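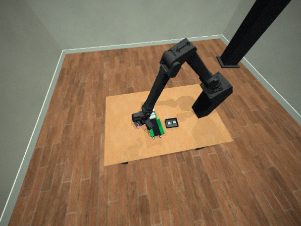
Good practice for a shared robot cell was the subject we chose in October, and it grew well beyond the two pages we first planned! Jeptoo Gachanja wanted to write about safety and Simin Shirazi wanted to write about how work gets written down, so we did both and called the result the Hinunis rules, after the simulated cell we wrote them for. In that cell the arm stands on a tall black pedestal at one end of the table, with a small tray of parts set down between it and the green-edged roller device. That short stretch of table became our favourite piece of ground in the whole project, and a good half of our rules are about it in one way or another.

Why rules for a simulation?

We were asked this at our very first review and we still like the question. You can't hurt your hand in a simulated cell. But the habits you pick up there go with you to the real bench, and so do the files. If somebody moves the tray in the model and tells no one, every program written before that day is aiming at the wrong spot. Simin had seen this happen on an earlier coursework task, where two people spent an afternoon fixing a program that had been fine all along.

What we read first

We began with the general ideas in ISO 10218, the standard for industrial robot safety, and with the notes for our department's own lab. The standard is written for people who build and install real machines, so plenty of it was over our heads, but the main thread is easy to follow: work out what could go wrong, deal with it in the design if you can, and write down what is left over. We borrowed that order for our own rules.

The rules

Keep-clear space. Anything the arm may pass over is drawn on the layout sheet, and loose items stay outside it unless the task needs them. The sheet is changed before the model is changed.

Speed. First runs of any new program go at the slow setting, which we fixed at 1000 mm per minute at the gripper. The normal setting is 3000, and you only get to use it once another student has watched a slow run from start to finish.

Approach from above. The gripper comes down to a part from a set height and goes back up to it before moving sideways. We argued over this for ages (Jeptoo thought it wasted time, and it does waste a little) but it makes a program so much easier for the next person to read.

Names. Every object in the model has a plain name that says what it is. We had a "box_new_final" and we're not proud of it.

Handover. The person leaving writes down the last program run, the speed setting and any item moved, with the time.

Trying them out

We gave the rules to a team from the year below, who call themselves Rolier, and asked them to set up a pick-and-place task without any help from us. Watching them was the best part of the project - they found gaps we had walked past for weeks. The speed rule made sense to them straight away. The keep-clear rule didn't, as we had never said whether the elbow of the arm counted or just the gripper. It counts, and the sheet now says so.

What we would still like to do

The handover note is too easy to skip. Simin has started on a small form that opens when you close the model, and we'd love to see it finished. We would also like to take the rules to a real arm, where the speed settings would have to be looked at again from scratch with the lab staff. The layout sheet and the short version of the rules are in the project folder under Hinunis, and next year's students are welcome to scribble all over them.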